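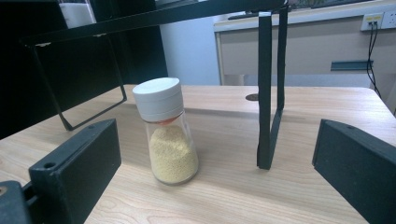
*Granules in a jar with a white screw cap, between the two black fingers of the gripper.*

On Thursday our group from Bivmont visited Flerkia, a company which fills and packs spices and dry seasonings. I had asked for this visit already in spring, as our own packing room will get machines next year and my colleagues have many questions.

Gemma Inskip received us at the gate and gave us white coats. She has worked in Flerkia for a long time, first on the night shift and now as leader of the packing floor. I liked that she began with the people and left the machines for later. Before the change, each person on the line took jars by hand, turned them, checked the cap and put them in a tray. Many had pain in the wrist. In the small kitchen there is still an old list where workers wrote their names to exchange places every 30 minutes.

## The training room

The part I found most interesting was the training room. The workers pick up jars with a gripper which they hold in the hand, and the robot must later learn from these movements. Graham Clegg explained that glass is difficult for it, and a round jar with a smooth wall can turn when the fingers close too early. He lets the packers decide how a jar should be taken. "They know it, I don't," he told us.

I tried it 3 times. My first jar fell over — the lid was closed, luckily — and the other two went well. It is slower than the hand and needs patience.

## What changes for the workers

I asked directly if people lost their place. Gemma said that no contract was ended, but two persons who retired were not replaced. I thank her for the open answer. The packers now work in training, in quality control or in the store. The pay for training hours is 100 percent of the normal line pay, which was not so at the beginning, and there was a long discussion before it was corrected.

Not everybody is happy. One woman told me at lunch that she misses talking with her neighbors on the line, and in the training room it is quiet.

After lunch we saw the store and then took the bus to Sirkau at 3. Colleagues who want my notes can write to me before the October meeting.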